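Odberg pauses Gevden arm shipments after gripper fault

10 June 2021 — Odberg has stopped shipping its Gevden tabletop arm while it fixes a fault in the gripper controller. Customers should stop unattended runs right away. Details follow, more when we have them.

What happened. In April a unit at our Nisbet test site closed its fingers again after an open command had already gone through. Part dropped, arm kept moving. No one hurt. The same fault has since been reproduced on the bench, 20 times in 1000 cycles, all on firmware build 223.

Cause, as far as we know — a late position reading from the finger motor gets treated as a new command. The fingers then close with more force than the operator set. Enough to pinch a hand, so please treat it as a saftey matter even if your unit has behaved fine up to now.

What to do. Check the build number on the start screen. If it says 223, switch to supervised mode and keep hands out of the tray whenever power is on. Emergency stop works normally and is not affected. Units on older builds can stay in service.

Testing of the fix, build 788, is under way at Nisbet with small mixed items on a tray, toy food and pens mostly.

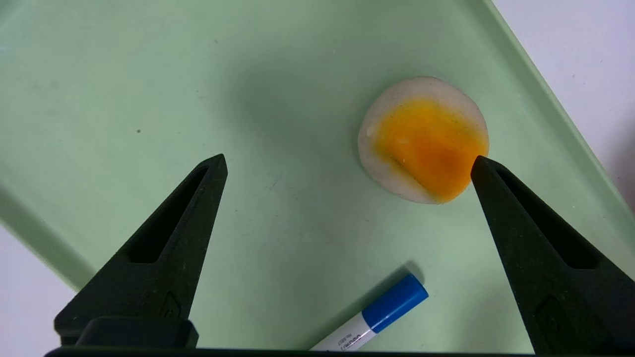
The new build ignores any reading that arrives late and holds the fingers where they are until a fresh command comes in. It will go out through the Emum update tool, free of charge, once the full 1000 cycles have been run clean. No date yet.

"We should of caught this before it shipped and we didn't," said Gillespie Munro, head of product safety at Odberg. "Shipping starts again when the tests pass, not before."

Orders already placed will be held, or refunded on request. Contact the Odberg support desk, with serial number and build number please.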